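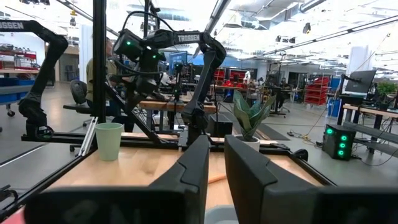 Volume 5, page 70

Automation is often judged by the hours it saves. At Nultedis, the arms now work at ordinary tables, among cups and potted plants, and the harder question is what becomes of the people who used to do the handling themselves.

Yasmine Lahlou, who supervises the Ferkcombe floor, reports that her staff of 4 once sorted over 1,000 items a shift. Their day is now spent setting out objects, watching the arms and correcting errors. The work is easier on the back - and harder on the attention. It also calls for judgment that their job grades do not yet recognize.

Management should settle that matter before more arms are ordered. Pay, training and rest breaks were written for lifting and carrying. They must be rewritten for supervision, with the staff present when it is done.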